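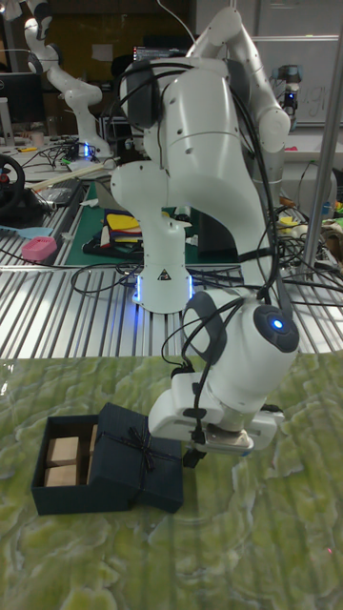

We ordered the two-meter sheet for our wrapping counter and have since ordered the same again for the returns desk. The corners have stayed flat, and tape peels off without leaving a mark. My one complaint is that the care leaflet was missing from the second parcel.
Comment received from a customer in Istdale

Civness Table Covering, Marbled
Supplied by Kodska

Product overview
Civness is a flexible covering for counters, packing benches, craft tables and other flat indoor surfaces. It is supplied as a cut sheet, ready to lay, and may be used loose or fixed at the edges. The marbled pattern is printed beneath a clear wear layer and has a low sheen, which keeps glare down under overhead lighting.

The covering is suited to gift wrapping, light assembly, sorting, paper crafts and general classroom work. It is not a cutting mat. Blades will mark the wear layer, and damage of this kind is not covered by the warranty.

Specifications
Length: 2000 mm
Width: 1000 mm
Thickness: 2 mm
Finish: low sheen, printed marble pattern
Edges: square cut, unbound
Backing: plain, non-adhesive
Sold as: single sheet, rolled
Use: indoor only

Colors
Green, gray, sand and dark red. The pattern runs lengthwise and does not repeat at the sheet edge, so two sheets laid side by side will show a visible join. Customers who need to cover a wider area should ask for sheets from the same batch when placing the order. Slight differences in shade between batches are normal and are not treated as a fault. 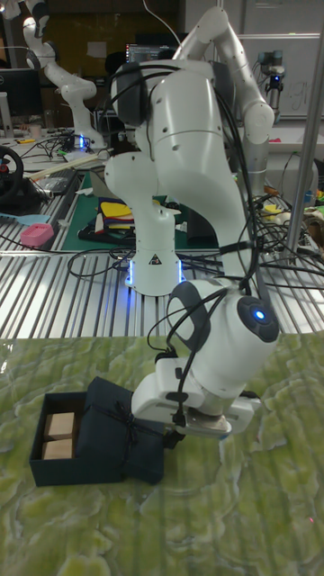

Marbled surface, green.

Preparing the table
Remove dust, wax and old adhesive from the table before laying the sheet. Small dents in the table need not be filled, but raised screws and splinters should be dealt with first. Unroll the covering with the pattern side up and leave it at room temperature overnight. Sheets delivered in cold weather may hold a curl at the ends for longer. Do not use a heat gun or iron to flatten them.

Laying and trimming
Place the sheet so that it overhangs evenly on all sides. Mark the line of the table edge on the underside, turn the sheet over, and trim with a sharp utility knife and a metal rule. Several light passes give a cleaner edge than one heavy pass. Trimmed sheets cannot be returned.

For a fixed installation, apply double-sided tape around the perimeter only. Full-surface adhesive is not recommended, as it makes later replacement difficult and may damage the table beneath. Yammine edge trim is available separately in matching colors and is advised wherever the public will lean against the counter.

Care and cleaning
Wipe with a damp cloth and a mild dish soap. Dry the surface before placing paper goods on it. Ink and crayon should be wiped away promptly; permanent marker may leave a faint trace. Do not use bleach, abrasive pads or solvent cleaners. Hot items must be placed on a trivet. Rubber feet on lamps and small appliances can discolor the wear layer over time and should be fitted with felt pads.

Storage
Roll the sheet with the pattern facing outward and store it upright in a dry room. Do not fold. A folded sheet will keep its crease permanently.

Ordering and delivery
Orders are accepted from schools, retailers and private customers. Sheets are shipped in a cardboard tube, with no more than two sheets to a tube. Please inspect the tube on arrival and note any crushing on the delivery receipt before signing. Unused, untrimmed sheets may be returned within 30 days in the original tube. Return shipping is paid by the customer unless the sheet was supplied in error.

Color samples are available on request from the Kodska sales desk. Please give the color name in full when ordering. Orders placed before Thu 17 October will be filled under the present price list.

Related items
Yammine edge trim, straight
Yammine edge trim, corner piece
Civness Table Covering, Plain
Felt pads, self-adhesive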